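Testing a Machine on an Office Tidying Chore
Posted in May by Aparecida Paiva
Filed under: Automation > Chores & Shop Floor

Before you ask whether a machine can tidy a room, fix the test conditions.

1. Choose one chore. Low-level pickup is harder than tabletop work – legs and rails block the approach.
2. Log the lighting. Ceiling panels and windows both wash out a wrist view.
3. Run 110 attempts without moving the furniture.
4. Score a grasp only if the item reaches its bin. We logged 325 seconds as the longest.

Check views toward the ceiling and along the floor: 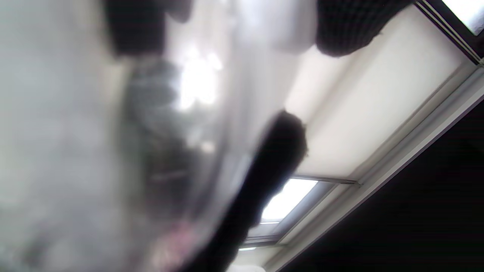
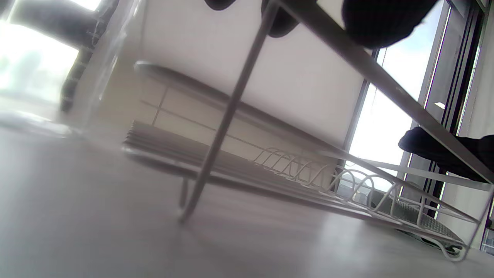 Abubakar wrote in to say that step 4 is too generous, and that any run needing a human reset should score zero. Log resets in a separate column and report both totals.

Related
Karnen Bin Sorting, Part 2
Clear Film and Depth Sensors
Shelf Restocking at Narnico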